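Reaching Into the Box: Grasp Planning for a Two-Arm Robot in Simulation
Project report by Wanda Yazzie, Jalen Thibodeaux and Tobias Tran. Advisor: Shoshana Ambrose 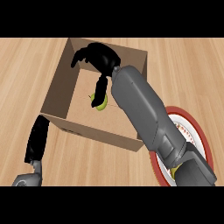 Figure 1. The right hand at the green apple inside the cardboard box, in our simulator.

We started in October with a planner that could pick fruit off an open table and fell apart as soon as we put walls around it. The arm would find a lovely path to the apple and drive its wrist straight through the cardboard. So our project became the box!

Our planner, Ninari, splits the reach into two stages. First it looks for a hand pose above the rim, with the palm clear of all four walls. Then it plans the fingers separately, checking every finger segment against the box on the way down. Jalen wrote the collision checker and Tobias did the sampling. Wanda built the test scenes and spent far too long on friction settings – a small apple loves to roll.

We ran 260 trials with random box angles and apple positions. The old planner hit a wall in 40 of them. Ninari hit one in 16, and nearly all of those had the apple tight in a corner. Planning now takes up to 18 seconds, and most of that goes into the finger stage. We think caching the wall distances would help a lot, but we ran out of time to try it.

The left arm stays parked for now. We would love to have it steady the box while the right hand reaches in, which means planning for both arms at once. Wouter Segers has already offered us his two-arm code, and Tobias is reading through it.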